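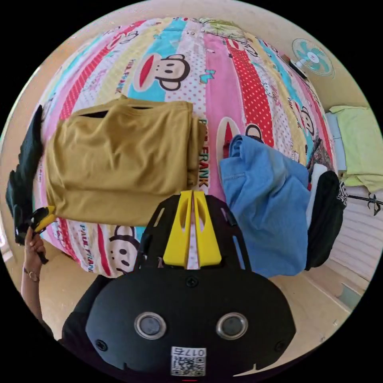
My whole gripe with folding software is that it wants to plan the entire fold before it touches anything. You take a look, you build a nice mesh of the shirt, you compute every move, and then the cloth shifts and your mesh is a work of fiction. A mustard T-shirt folded into a neat rectangle is the easy part – it has corners, a neckline, edges you can trust. The blue thing bunched up beside it is where planners go to sulk. Is it a T-shirt? Probably. Where's the sleeve? Good luck!

I've spent 3 months with Rundar, the planner we use at Mallum, and I like it a lot for boxes. For laundry I'd throw out most of it and keep the part that picks the next grasp. One grasp, look again, pick another.
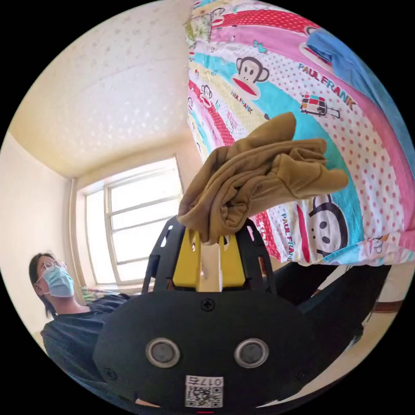 Page last changed: Monday, 10:05

Chiharu Kamata, who wrote most of our tracking code, thinks I'm being unfair. Her point is that if you only ever look one step ahead you end up tugging at the same hem all afternoon, and okay, I've watched my version do exactly that. My answer is a short memory: keep the last 5 grasps and don't repeat a bad one. It's crude and I love it. 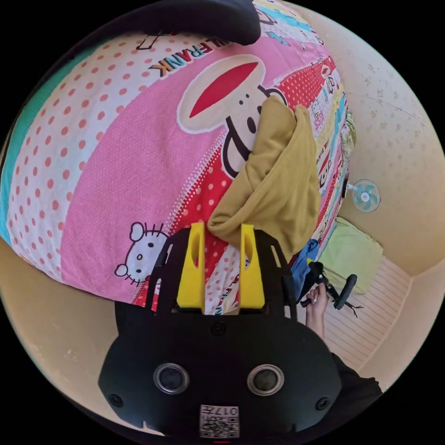
Do you need a full 3D model of the cloth to fold it?
For a plain shirt, I'd say you don't. A decent guess at two corners and a fresh look after each move will get you further.

Perception is the other place I'd spend the money. We all tune our segmentation on plain gray tables and then act surprised when it falls over in a bedroom. Color alone won't save you, and neither will a bigger network trained on the same gray tables. I want Studura, our labeling tool, to let me mark "cloth on top of other cloth" as its own case – right now it takes 10 clicks and a prayer. 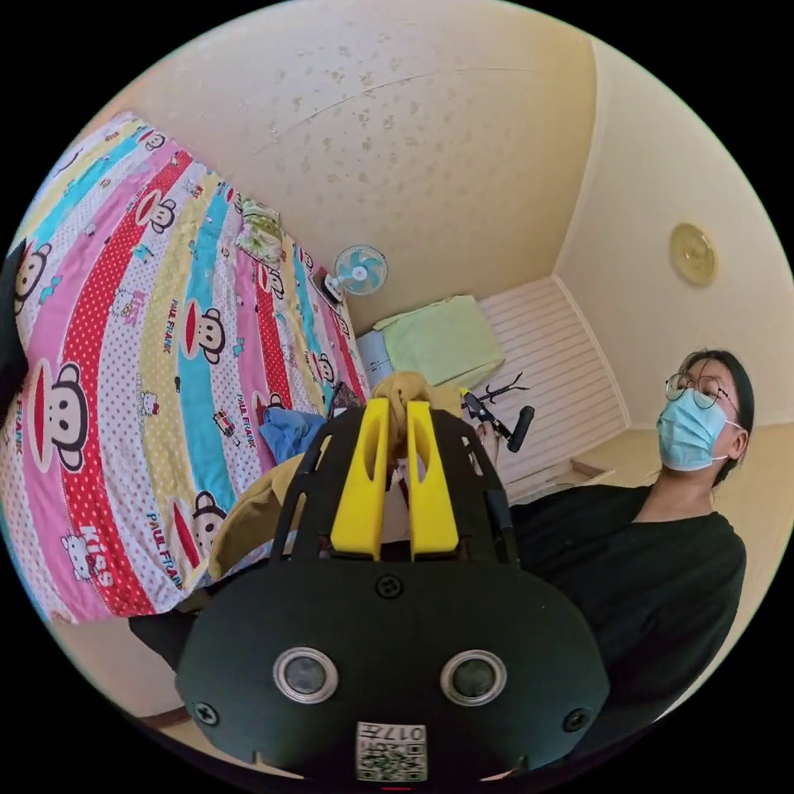
Then there's the state after the grasp, which most control code treats as done. Fingers closed, force okay, next step please. But a mustard cloth pinched into a twisted knot, with the rest hanging down in folds, is a totally different problem from a cloth held by its corner, and the force reading may not tell you which one you've got. I'd put a check right there, before any move to the bed, and let the thing drop it and try again. Dropping is cheap! Chiharu wants to untwist in the air instead, and she has a branch for it that I still haven't reviewed.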